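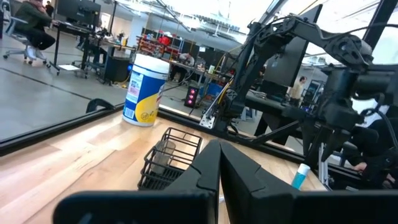 Can you visit a record pressing plant while it is working?

At Purkberg you can, if you book ahead and turn up in closed shoes. The plant opens its doors one afternoon a month between spring and autumn, the presses keep running during the visit, and the tour takes a little under two hours.

I went in August with Érica Peixoto, who sings in Nudesville and wanted to see where the band's second album is being made. I have been reviewing heavy records for this site for years and own far too many of them, but I had never been inside a plant. What follows is what we saw and heard, with a few notes at the end for anyone planning to go.

Purkberg is on a trading estate behind a tyre depot. There is no big sign. You ring a bell at the side door, sign a sheet and are given ear plugs and a visitor's badge. Our group was 13 people, mostly from small labels, plus a father and his teenage son who had come for the son's birthday. The guide was Ok-hee Oh, who looks after quality control and has been at the plant since it opened.

She started with the lacquers. Purkberg does not cut its own. They come in from outside cutting rooms, packed in sealed boxes, and go straight to the plating department, which we could only look at through a window. A lacquer is sprayed with silver, then put in a nickel bath, and the metal that grows on it is peeled away to make the father. From the father they grow a mother, and from the mother the stampers that go in the press. Ok-hee played us a bit of a mother on a turntable in the corridor, which I did not know you could do. It was a doom track by Ulloa, very slow, and it sounded fine to me. She stopped it and said there was a tick on the left channel. She played it again and I still could not hear it. Érica could.

The press hall is hot and loud. There are four presses, two fully automatic and two older ones that need somebody standing at them the whole time. Vinyl pellets go into a hopper, are melted, and come out as a thick puck. The labels go on at the same moment the record is pressed, with no glue at all — the heat and pressure hold them. Labels have to be baked dry beforehand, or they blister. Steam heats the mould, cold water cools it, the record comes out with a ragged edge, and the edge is trimmed off. The whole cycle takes less time than it took Ok-hee to explain it over the noise.

The automatic machines were running a reissue for a label I was asked not to name. On one of the manual presses Vimala Palaniappan was making a splatter edition of the new Gasora album, throwing coloured pellets onto the puck by hand before closing the press. No two come out the same. She said white with red is the most requested combination from metal bands, and that she is tired of it. The run was 400 copies. I have never been much of a fan of splatter vinyl, which tends to be noisier than black, and I asked about that. Her answer was that it depends on the pellets and on how often the press is cleaned between colours. Ok-hee was less diplomatic and said that if you care about surface noise you should buy black.

After the hall we were taken to the listening room, and this was the part I liked best. It is small, with a sofa, two pairs of speakers and a shelf of rejected test pressings. Out of every production run, copies are pulled at fixed points and played from start to finish. The listener writes down each fault with the time it occurs. If the same fault turns up at the same place on several copies, the stamper is the problem and gets changed. If it moves about, it is more likely dirt or a badly cooled disc. We were handed a sheet from an old job, a grindcore compilation with 40 tracks on it, and it was covered in pencil. On that kind of music, Ok-hee said, you need to know the songs very well to tell a fault from a cymbal.

Érica's own test pressing was waiting for her, so the last part of the visit turned into a listening session. Nudesville have changed a lot since the first album. That one was fast, dry and rather close to the bands they grew up with. The new one has longer songs, more keyboards and two ballads, and she sings in Portuguese on half of it. Side A sounded very good. Side B runs long, and the last song loses some top end as the needle gets near the label. That happens on any record with too much music on it. The options are to move a quieter song to the end or to accept it. She rang the guitarist, Valquíria Macedo, from the car park, and I gather the ballad is now going last.

There were questions at the end, over coffee. Most were about prices and waiting times. Waiting times have come down, according to Ok-hee, but anything with a gatefold sleeve still takes longer, as the printing is done elsewhere. The smallest order they accept was also asked about, by a man with a one-person black metal project, and he did not look happy with the reply. The teenager asked what happens to the rejects. They are ground up, with the label part punched out first, and some of the regrind goes back into new black records.

A few practical points. The tour is 20 euros and you pay at the door, cards only. You can't take photographs in the press hall or of any sleeve that has not been released yet. It is warm in there even with the shutters up, so leave your coat in the car. The bus from the station stops at the tyre depot but the last one back goes at half past five, and our tour ran past that. Savita Bhardwaj, who handles the bookings, will put you on a waiting list if the afternoon you want is full. We got our places that way, with three days' notice.

There is a small shop by the exit with overstock from past jobs. I bought the first Ulloa album on black vinyl and have played it twice since. No ticks so far, or none that I can hear.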